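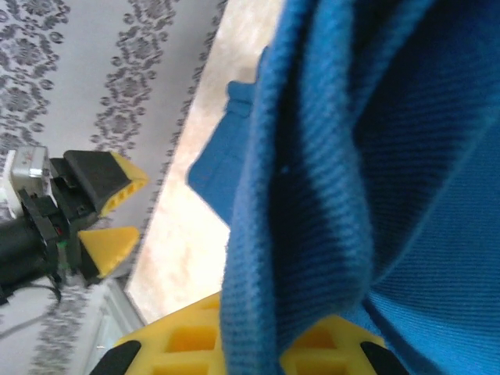

Primex clip-on tuner and practice mute set - review

August 2024

Bought this for community orchestra, second clarinet desk. The set is a clip-on tuner, a rubber bell mute (more on that later) and a little contact mic on a lead. Paid full price, no freebies, nothing from the makers. Have used it since June so two months of rehearsals, one concert in a church and far too many evenings in the spare room.

Short version: tuner very good, mic fine, mute a waste of a box. Buy the tuner on its own if you can find it.

The tuner

Clips on the bell. Jaws have a soft pad, hasn't marked the wood so far and I check every time. Grip is firm enough that it stayed put through the whole of the Dona overture, which has us up and down like yo-yos in the last four pages. My old one used to fall off in the slow movement. Always the slow movement.

Screen is bright. Too bright out of the box, the player next to me complained, but hold the power button and it drops to a dimmer setting. That isn't in the leaflet. Found it by accident.

It picks up my note and ignores the flutes. Mostly. In a loud tutti it gets lost, as they all do, and the needle swings about. In the quiet bits, spot on. Set A to whatever you like in single steps, which I needed because our church organ sits sharp in summer and we all have to crawl up to meet it.

Transposing mode - yes, it has one. Bb, Eb, F and concert. Stays where you left it when you switch off. Sounds a small thing, but my last tuner went back to concert pitch every single time and I spent a year doing sums in my head.

Low notes: a bit slow. Bottom E takes a moment to register. Throat notes instant, and it tells you the truth about your throat Bb whether you want it or not. Mine is sharp. Was sharp before, will be sharp after.

Battery is a coin cell. Still on the first one. Switches itself off if you're quiet for a while, which is a pain in long rests. We did a piece by a local composer, Tshabalala, with a huge count before the clarinets come in, and it had gone to sleep by the time I wanted to check my first note. Would happily pay more for a way to turn that off. There isn't one, I've pressed everything.

The contact mic

Plugs into the side of the tuner. Use it if you're tuning backstage with the brass warming up, otherwise leave it in the case. Clip is smaller than the tuner's and a bit weak. Lead is long enough to catch on your stand, and it did, and the stand went over.

Works though. With it plugged in the tuner hears me and only me. I got a decent tune in the corridor at the church with eleven conversations going on and a trumpet doing scales. Without it, no chance.

The socket feels a touch loose. No crackle so far. Will update if it goes.

The mute

No. A clarinet doesn't make its sound out of the bell, not for most of the notes anyway, so a bung in the end does next to nothing. It makes low E and the middle B stuffy and out of tune and leaves everything else as loud as it was. Tried it on three evenings, asked next door if they'd noticed any diference. They had not.

If you have neighbours, practise earlier or play quieter. Long notes at pianissimo will do you more good than a lump of rubber, and they cost nothing.

Idris Cadwaladr, who conducts us, tried the same mute on a saxophone and said it was "slightly less useless". So there you go.

The case

Zip pouch, fits everything, fits in the music pocket of my Cultow bag with room for reeds and a pencil. Zip sticks at one corner. There's a loop on the back for a belt or a strap, haven't used it.

The leaflet

Poor. Tiny print, one page, the button diagram is for a different model I think, as mine has no button on the left at all. You'll work it out. Hold power for the dimmer, tap it for the key, tap and hold the other one for the pitch of A.

Good

- stays on the bell
- transposing mode that remembers
- dimmer screen setting, once you find it
- mic does its job in a noisy room

Bad

- the mute, all of it
- goes to sleep in long rests
- slow on the bottom notes
- leaflet

Who it's for

Wind players in amateur bands and orchestras who are tired of phone apps. Phone on a music stand always slides off, and then it rings. Beginners would get on well with it too, but get your teacher to show you how to use a tuner properly first - staring at a needle all night doesnt train your ears. I look at mine for the first note, then for the long ones, and otherwise try to listen.

String players, probably look elsewhere. Our violas tried it on the scroll and it was a bit wide in the jaw.

Four out of five for the tuner, three for the mic, nothing for the mute. Would buy the tuner again tomorrow.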